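Sorting out the bedroom clothes, posting as I go. 13 March 2026. I last did this in December and it didn't hold.

**1/**
Rule for this round: everything gets put on the bed first. Shelves, hooks, the back of the chair, all of it. If it stays on the shelf I don't look at it properly and it goes another season without being worn.

**2/**
I leave the quilt on while I do this. Some people strip the bed first. I did that once and ended up with clean clothes on a bare mattress and a second pile of bedding on the floor, so now the bedding gets washed the day after.

**3/**
Folding order, for anyone who asked last time: heavy things first, then shirts, then the small stuff. Heavy things go at the bottom of the stack anyway and they take up the most room on the bed. Once they're gone you can see what's left.

**4/**
I bought a set of Toltard shelf dividers for the wardrobe. 7 in the pack, I'm using four. They clip on and they hold as long as the shelf isn't too thick. Mine is right at the limit, so two of them sit a little crooked. Not sending them back.

**5/**
Sliding doors are the real problem with this wardrobe. You only ever get at one side. I fill the left side, slide the door over, and fill the right. Anything that belongs in the middle gets put away last, and I usually have to move something to fit it in.

**6/**
White shirts. I have too many and half of them have gone gray at the collar. I tried the Lumulus powder on the worst two. One came back fine. The other is now a cleaning rag.

**7/**
Jackets: one in use, the rest in the Finov bags under the bed. The bags are okay. The zippers catch on the lining if you fill them all the way, so I stop a bit short and press the air out with my knees.

**8/**
What I do with things I can't decide on: they go in a box with the month written on the lid. The December box is still taped shut. I haven't needed anything out of it, so I'm taking it to the Ciobanu thrift store without opening it. They take clothes until five and they don't want hangers.

**9/**
Someone asked if I count what I get rid of. No. I tried an app for that and it wanted a photo of every sock.

**10/**
Dark things fade on the shoulders in a room with a big window. I used to leave jackets hanging near the glass. Now they go inside, or at least on the far side of the room. The sheer curtains look nice but they don't stop much sun.

**11/**
Small things I'd do differently: have the box ready before starting, charge the steamer the night before, and don't start with the pockets. I lost a good part of the morning to receipts.

**12/**
Where it stands right now. Tan and white together on the quilt, navy and pink under them, and the black and olive things at the back still need folding.
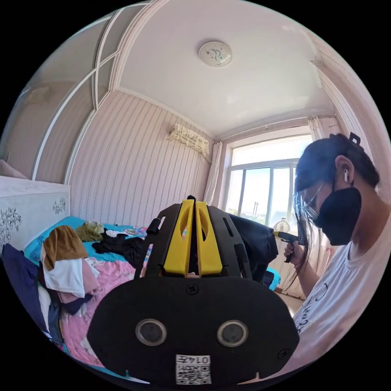 Marisol Tran replied that the olive and black should go on hangers straight away if they crease easily, and wanted to know if the dividers would fit a shelf with a rounded front edge.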